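Print this page | E-mail this page

Diary, August

Up before seven because I couldn't stand it any longer. The table has been sitting in the back room in its new gray top since last night and I wanted to see it in daylight, before breakfast, before the dishes, before anything. Went in barefoot with my coffee, then remembered my own rule about coffee in there and had to go back and leave the cup on the bookcase in the hall. The rule is one day old and I have nearly broken it twice.

Oh, it looks good! I stood there far too long. Ran my hand over it one way and then the other way. I had forgotten what it is like to have a big flat place that isn't the kitchen table, where you don't have to clear everything off at five o'clock so people can eat.

I want to write down how it all went while I still remember, because I never did that with the kitchen shelves and now I can't tell you which screws I used.

So. The table is the old Kragh from the flea market in Findmont, the one I paid 40 dollars for and then hauled home with one end sticking out of the car and a red dish towel tied on it. It has good legs. It has always had good legs. The top was the trouble: rings from flower pots, a burn, and one long groove that every pencil and every needle rolled into and stayed. I've put up with it for two years by laying newspaper over it, then an old bedspread, then newspaper on top of the bedspread, and every time I leaned on the edge the whole pile slid toward my lap with the puzzle on it.

The puzzle is what did it, really. The big harbor one, with all that fog. I had the boats done and the whole left side of the pier, and I leaned over to reach a bit of sail and off it went. I wasn't even angry, I just sat on the floor and laughed and then started looking at coverings that same evening.

I thought about green for a while. Green seems like what you're supposed to have, like a card table in a movie. Then I laid a handful of puzzle pieces on a green sweater and on my gray coat, side by side on the bed, and the gray won by a mile. On green the sky pieces went a funny color and the grass pieces just about vanished. On gray I could see every one of them. The same with beads, the same with the little brass hinges for the dollhouse. Thread too, apart from gray thread, and I own one spool of that.

The covering came from Tellura, from the remnant bin, in a roll as long as I am. It was 60 inches wide, so there was plenty to spare, which is lucky considering my first cut. (My first cut is now a very nice pad under the sewing machine.) I let it lie flat under books overnight because it had a curl in it from being rolled up, and it wanted to go right back to being a roll every time I let go. I used the whole set of garden books and the waffle iron. By morning the curl had mostly given up.

Then the corners. I had planned on square corners because square is easy, but I catch my hip on that table at least once a week and snag my sleeves on it the rest of the time, so I decided to round them. I looked all over the house for the right curve. A saucer was too small, a dinner plate made it look like a pond. What I wanted in the end was the lid of the cookie tin! I drew around it with chalk, cut outside the line, sanded the wood down to match, and then trimmed again, slowly, with the good scissors. The first one took most of an hour. The last one took as long as a song on the radio. The first one is still the best looking, so I put that one on the far side by the wall, where I'll see it every time I look up.

I'm prouder of the corners than of all the rest put together. They're smooth to the hand all the way around. I keep petting them when I walk by.

And the wall! I can't leave out the wall. It was the yellow that came with the house, a sort of old-butter yellow, and when I pulled the table out to work on it I thought, well, I'll never have a better chance. So I painted it white, two coats, with the window open and the fan going. I was sure I'd want to hang something there, the calendar or the hooks for the scissors, but now that it's up and plain I love it plain. The light comes in from the side and bounces off it and lands all over the table. I could thread a needle there at seven in the evening without the lamp. I tried it, on purpose, just to have the satisfaction, and then I threaded another one.

The hooks can go by the door.

After breakfast I moved things back in. The drawers from Skumaten went underneath on the left, buttons on top, then ribbon, then the dollhouse parts, then the drawer that I'm not going to sort this month. The lamp is on the windowsill for now. I want to clamp it to the table but I can't bring myself to put a clamp on that new edge yet. Maybe with a scrap folded under it. I have lots of scraps.

Then I played. That's the only word for it. I tipped out a box of buttons just to see what they'd do, and they stayed where they fell! No rolling, no skittering off onto the floorboards, no crawling around after them with a flashlight. I laid out the pieces for the dollhouse stairs in order, all the treads and the tiny spindles, and went away and answered the phone and had lunch and came back, and they were all right there in order. I know that's how a table is supposed to work. I've just never had one that did.

I also found out it's quiet. Scissors set down on it hardly make a sound. The tin of pins doesn't clang. I turned the radio down lower than I usually have it and could still hear every word.

Now for what isn't perfect, so that I'm fair about it. It picks up everything. One morning of use and already there are little pale specks all over it, and patches that look dusty no matter what I do, probably from the sanding, or the chalk, or both. I ran the lint brush over it and got some of it up and moved the rest of it to a different spot. There are streaks in it too, faint ones, which may be the brush or may be the way it was made. I went at them with a damp cloth in one place near the front and couldn't decide if I'd helped, so I quit while I was ahead. I don't mind it, to tell the truth. It's a work table. If I wanted it spotless I'd have to keep my hands off it, and I have no intention of doing that. 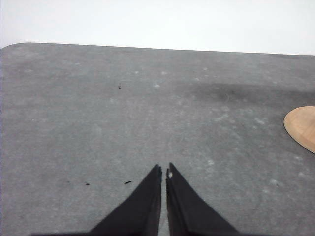 The new gray top and my best corner, far left, with the white wall behind.

After lunch I got out the harbor puzzle again. I'd swept the whole thing into its box after the slide and hadn't had the heart to open it. Edges first. I had 40 edge pieces picked out and lined up in no time, and it was such a pleasure pushing them across the gray with one finger. They slide when you want them to and stop when you stop. I got the bottom of the pier back together and one of the small boats, and part of a gull that I had no memory of from the first time around.

It got late without my noticing. Supper was toast and eggs, eaten in the kitchen, at a table with nothing on it but toast and eggs.

Things to do tomorrow, before I forget: find the other lint brush, the one with the handle. Move the hooks. See if the long strip left over from the roll will line the button drawer, since I measured it against the front and it looks close. Wipe down the windowsill, where there's still sanding dust I missed. Finish the stairs for the dollhouse, or at least glue the bottom treads, on a piece of waxed paper, NOT straight on the gray.

Went in one more time just now with the light off, to shut the window. The wall still looks bright even in the dark. I gave the corner a pat and came up to bed.

Print this page | E-mail this page

Contact | Copyright, all pages and diary entries, the author | Back to top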